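Sim notebook, March - table task, second round of runs
By Amancay Rivadeneira
5 min read | 3 comments | 12 shares

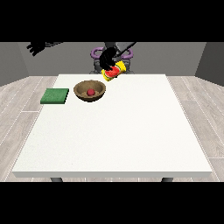 Where we left it

Notes from the Comow project, student team, manipulation side. Maximiliano ran the first half of the session and I took over about four in the afternoon. Writing this up the same evening so the next person can pick up without asking us.

The task is still the one we agreed on for the course demo. Robot stands behind the table, picks up the snack package, brings it over to the green pad and sets it down there. The bowl with the red ball in it stays put. If the bowl gets moved or the ball comes out, the run counts as a fail even when the package lands on the pad. We went back and forth on that rule last month and it's settled now, so please don't reopen it in the report.

Only one hand does the work. The other one is supposed to stay raised and out of the way for the whole run.

Setup

Scene file is the Hovden room, plain walls, plank floor, white table. No changes to the lighting. We talked about adding texture to the walls and decided to leave it until the basic runs are steady.

Controller is Maximiliano's branch, not main. Main still has the old wrist limits and will fold the arm in a way that looks fine and then stalls. If your arm stops short of the pad with no error in the log, check which branch you're on first.

Start positions were randomized for the package only. Pad and bowl fixed. Seed list is in the shared folder under Drenora, same name as the last one with a 2 on the end. I know that's a bad name. I'll rename it when the report is in, because the plotting script has the path typed into it.

Runs

208 runs total. We started with a short batch to make sure the log was writing, and those are included in the total because nothing was different about them.

Result: 86 percent clean. Last time we were a good bit lower, but the last set also had the pad position randomized, so I wouldn't put the two numbers next to each other in a table. Maximiliano wants to. We'll ask at the review.

28 of the runs failed. I went through all of them by playback. Sorting below is mine and a few could go in either pile.

Package slips in the grip. Biggest group. The hand closes, lifts, the package turns, and it drops before it gets across. Nearly all of these had the package starting out close to flat with the crimped end toward the hand. The fingers end up with only the end of the wrapper and there isn't much to hold.

Clips the bowl. Second biggest. The straight path from the right side of the table to the pad goes over the bowl, and if the carry height is low the package drags on the rim. Twice the ball came out. The rest only shifted the bowl, some by very little, but a fail is a fail.

Sets down off the pad. Small group. All on the near side, toward the front of the table. Looks like a constant offset to me. Could be the package hanging lower on one side than the planner thinks.

One run I can't explain. The arm reached, closed, and opened again right away. Log says the grip was good. Saved the playback.

What we changed

Raised the carry height. Maximiliano did this about halfway through and the bowl hits mostly went away after it. That makes the total a mix of two settings, so the runs need to be split before anyone plots them. The change is marked in the log with a line that says "height".

Slowed down the first part of the lift. I can't tell whether it helped. Not enough runs after the change.

Tried closing the fingers in two stages - thumb first, then the others. Worse. Put it back.

Things to check

The friction value on the wrapper. Maximiliano copied it from the Claeys object set, where it was set for a box. A bag shouldn't behave the same way. The package is also one stiff body in our model, so it doesn't give when the fingers press. I don't want to get into soft objects this term, but we should say it in the report.

The tilt during the carry. We let the package hang at whatever angle it was picked up at. Might be worth leveling it before the arm starts to move across.

The idle hand. It drifts a little over long batches. I didn't see it touch anything, but the raised position is not being held as firmly as it should be. Maximiliano thinks it's the same setting that caused the shoulder trouble in the fall.

Next session

Rerun the same seeds at the new carry height from start to finish, no changes in the middle. Then friction. Then the near-side offset, if there's time.

I have the workstation until six. Maximiliano has the playbacks on his drive and will copy the strange one over to the shared folder tonight.

Comments (3)

Maximiliano Escobar: Copied. It's in the Drenora folder, file name starts with "odd". I still think the two success rates can go in one table with a footnote.

Amancay Rivadeneira: Fine, if the footnote is in the same size type as the table.

Maximiliano Escobar: Also found the offset, maybe. The pad's reference point is on its edge and we were treating it as the center. Will test before I change anything.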